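Visit report: open afternoon at the Telton simulation lab, Kunelside

Telton opened its Kunelside lab to outside visitors on a Thursday in March. The subject was a method for training a two-armed household robot entirely in simulation, with the name Trata. I attended for our own manipulation team. The notes below cover the method, the results shown, and a few points that remained open when we left.

The lab is on the second floor of the old Van Damme warehouse, past the loading dock. Visitors were split into two groups. Ours started with the method talk and finished in the machine room, where the rendering servers are kept. The talk ran long and the machine room part was cut to ten minutes.

Method

Trata starts from a small set of demonstrations given by a person driving the simulated robot. Each demonstration is cut into segments at the points where a gripper closes or opens. The segments are then replayed in new rooms with different furniture, wall colors and object positions, and a motion planner fills in the travel between them. Replays that fail the task check are dropped. What remains is used to train a single policy that takes camera images and joint positions as input.

The set shown to us was built from 66 demonstrations and came to 2112 episodes after filtering. The presenter put the discard rate at close to half, most of it from arm collisions with furniture.

Much of the talk dealt with camera placement. The policy gets a view from the robot's body and a view from the gripper, and both change a great deal as the robot moves. The body view can tilt far enough that the floor runs diagonally across the image. No leveling is applied before training. According to the team, leveling gave a small gain in tidy rooms and a loss elsewhere, so it was removed.

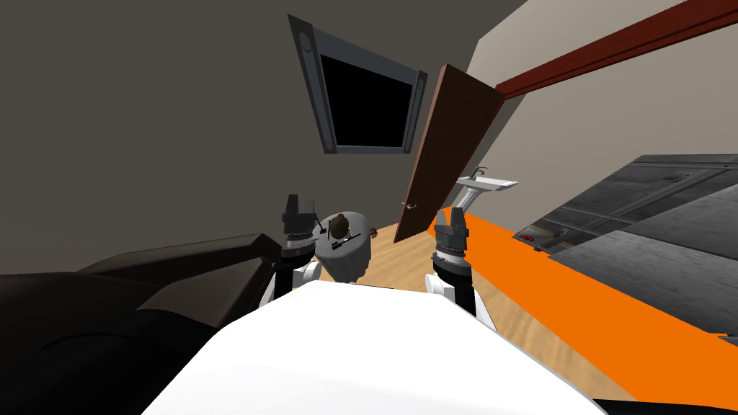

Body view in a Trata episode, with both grippers in front of the robot.

Small objects are the harder part. A thin utensil covers very few pixels at the training resolution, and the segment replay is sensitive to errors in its starting pose. The team samples the utensil pose separately from the pose of whatever it rests on, then lets the physics settle before the episode begins. Someone asked whether items ever come to rest in positions that would not occur in a real kitchen. They do, and these episodes are kept if the task check passes.

The gripper view was covered next. At close range the fingers take up a large share of the image, and the rest may be plain floor or the side of a piece of furniture. An early version of the policy stalled in such views. The fix was to add short search segments, in which the gripper starts open and empty and pointed away from any target. These make up 27 percent of the final training mix.
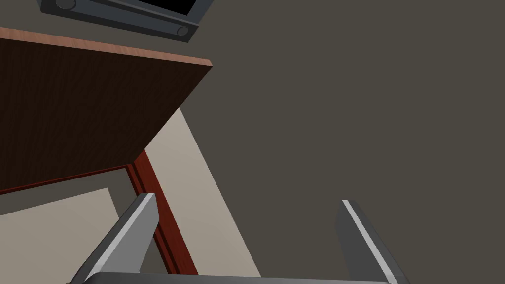
Results and open points

The policy was compared with one trained on the original demonstrations alone. On pick-and-place tasks in unseen rooms, the Trata policy did clearly better. On tasks that need both arms at once the gap was small, and the presenter said the cutting rule is the likely cause – a segment boundary on one arm often falls in the middle of a motion on the other. A version with separate cuts per arm is being tested.

No transfer results on hardware were given. Contact settings for the fingers were described as tuned by hand, with no sweep. I asked for the friction values and was told they will be in the written report.

For our own work, the search segments are worth trying first. They need no change to our planner, and our logs show similar stalls near table legs. The slides are to be sent to everyone who signed the sheet at the door.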